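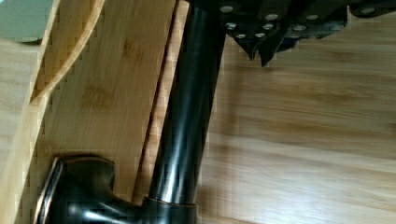 台面竹抽屉柜换了深色横杆拉手以后，一拉整个柜子跟着走，怎么解决？

台面常年不空
厨房收纳 1月发布 浏览 3000

厨房台面上放了一个竹制的小收纳柜，Stuvari 的，买的时候249元。原来的拉手是一小块竹片，手指只能捏住一点边，手上有油的时候根本拉不开，所以换成了深色的横杆，五金店59元一根，牌子是 Dellum，两头带底座，从抽屉面板背面穿螺丝固定。

换完手感好了很多，整只手都能握住。问题是现在拉抽屉的时候，柜子会跟着一起往前滑。台面是白色大理石纹的，很光，柜子底下什么都没有垫。慢慢拉还好，稍微快一点柜子就往前蹿，顶上放的盘子也跟着晃。

第二个问题是抽屉拉出来一大半的时候前面往下沉，推回去要托一下才顺。换拉手之前也沉，没有这么明显。横杆比原来的竹片重不少，不知道是不是这个原因。

柜子顶上现在是一个深色的盘子，里面放孩子过家家的水果，旁边还有小盒子之类。抽屉里东西很少，平时就是一个浅绿色的小碗。不想打孔，也不想把柜子粘死在台面上，擦台面的时候要搬开。

想问三件事：
一、底下垫什么合适，能反复搬开又不留印子；
二、前面下沉能不能修，还是这种没有滑轨的抽屉都这样；
三、横杆要不要换成轻一点的。
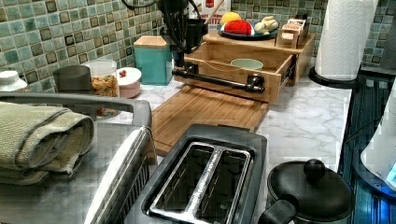 木屑与咖啡
先说结论，横杆不用换，先把底垫做好，大部分问题会轻很多。

柜子跟着走，是抽屉和柜体之间的摩擦大过了柜底和台面之间的摩擦。两边都要处理，光垫底下，拉起来还是费劲，光给抽屉打蜡，柜子也还是会滑一点。

底垫用硅胶的，不要用发泡的那种网格垫。网格垫时间长了会掉渣，压在浅色石材上有时候会留一片格子印，很难擦。透明硅胶小圆垫贴四个角就够，买稍微大一点的，太小的受力集中，边缘容易翘。贴之前柜底用酒精擦一遍，等干透再贴，压住放一晚上。竹子表面如果有蜡或者木器油，背胶粘不牢，可以拿细砂纸在四个角轻轻磨几下。

抽屉两侧和底部滑动的地方抹一点固体蜡，白蜡烛就行，来回蹭几遍，再用干布擦掉浮在表面的。不要用食用油，会发粘，夏天还有味道。

下沉的事，没有滑轨的抽屉拉出来超过一半都会沉，这是结构决定的，只能减轻。柜体里面托着抽屉的那两条木条，后半段上方一般有空隙，抽屉一翘尾就顶到上面。在抽屉后端的上沿贴一层薄毛毡，把空隙填掉一部分，前面就沉得少。毛毡先贴最薄的试，贴厚了推不进去。

灶台边的豆角
我家也是买回来就滑。拿湿抹布垫底下，能用，就是要经常换。后来懒得弄了，拉的时候另一只手按住顶上。

台面常年不空（提问者）
补充一下情况。硅胶垫已经买了，大圆的那种，四个角各一个。蜡也抹过了，用的是白蜡烛。现在慢慢拉柜子不动，快拉还是会动一点，能接受。

毛毡还没有贴。翻了一下说明书，Stuvari 只写了抽屉不要装太满，没有写能装多少，也没有说换拉手的事。

横杆单独发一张。本来是当毛巾杆卖的，五金店的人说拿来当拉手也行，底座伸出来55毫米，手伸进去很宽裕，就是觉得伸得有点远。
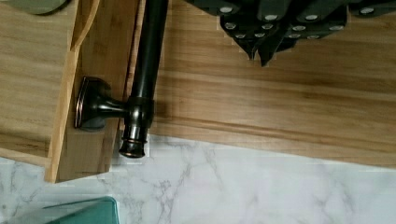

横杆的端头和底座，颜色是深古铜

这个颜色在有些角度看着是黑的，边上有一点发红。介意色差的人买之前最好看实物，网页上的图偏黄。

螺丝用的是配的那一套，面板后面加了垫片。装上以后横杆不转不晃，拧的时候没有敢用太大的力，怕竹板裂。

慢半拍的抽屉
伸出来55毫米做小抽屉的拉手确实偏长。重量是一方面，力臂长也有影响。手握的位置离面板越远，往外拉的时候越容易带一点向下压或者向上提的劲，抽屉就别住了。你说的快拉柜子还动，多半跟这个有关系。

几个办法，按麻烦程度从低到高：

拉的时候握横杆正中间，别只拽一头。横着装的握偏了抽屉会斜，竖着装的握得太高或者太低，抽屉会翘头或者栽头。抽屉斜了以后对角卡在柜体里，打多少蜡都没有用。

抽屉后部放一点重的东西压住。我放的是磨刀石，放几个不用的杯垫也行。压在后面，拉出来以后前端下沉会好一些，但是整体也重了，拉的时候柜子更容易跟着走，所以要配合底垫一起用。

换短底座。有的横杆底座是分开卖的，可以问一下店里。我之前在 Breathnach 配过一对短的，装在鞋柜上，孔位对得上，不用重新打孔。你这个是整套的话可能拆不下来，先看底座侧面有没有小顶丝，有顶丝的一般能拆。

面板后面的垫片建议换大一号。竹板是拼起来的，顺着纹路容易裂，螺丝孔离板边近的话更要注意。拧到横杆不晃就停，过一个礼拜再检查一次，竹子会缩，螺丝会松。

另外顶上不要放太高的东西。柜子动一下，矮的盘子没有关系，瓶子就容易倒。

台面常年不空（提问者）
谢谢，侧面有顶丝，很小，家里没有合适的六角扳手，要去买。

毛毡昨晚贴上了，剪了两小条，贴在抽屉后端上沿。第一次贴的位置太靠前，抽屉推到底的时候刮掉了一条，往后挪了以后正常。现在拉出来一半前端基本是平的，再往外还是会沉。 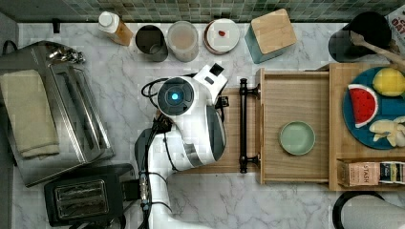 抽屉里我试过两种放法。小碗放在靠前的位置，拉出来拿着方便，往里放一点抽屉会稳一些，不过差别很小，碗本身也不重。后面压重物的办法暂时没有用，抽屉本来就浅，再放东西就没有地方了。

柜子下层放的是茶包盒子，原来是随便塞的，现在往里推了推，重量靠后，柜子好像也不太往前蹿了。这个只是感觉，没有专门比过。

还有个小问题，擦台面的时候把柜子搬开，硅胶垫底下有一圈浅浅的印，用湿布能擦掉。不知道放久了会不会擦不掉。

木屑与咖啡
刚买的硅胶垫都会出一点油，前几周隔几天搬开擦一次，后面就少了。如果是天然石材，没有做过防护的，建议垫子底下再贴一层薄的透明膜，油不容易渗进去。人造石问题不大。

茶包盒子放下层是对的，下面重一点柜子更稳。下层要是还有空，就把重的都挪到下层靠里，顶上只留轻的。

慢半拍的抽屉
扳手不用单买，组装家具剩的那种小号 L 形的很多都能用，先在抽屉里找找。Stindholm 的书架附过一把小的，我拧顶丝用的就是那把。拧之前用手托住横杆，顶丝一松，横杆会直接掉下来，台面和抽屉面板都可能磕到，底下铺块毛巾再动手。

灶台边的豆角
看完也去买硅胶垫了，买的小的，边上已经有点翘。

台面常年不空（提问者）
小的确实不行，要买大的。扳手找到了，等有空把底座拆下来量一下，再决定换不换短的。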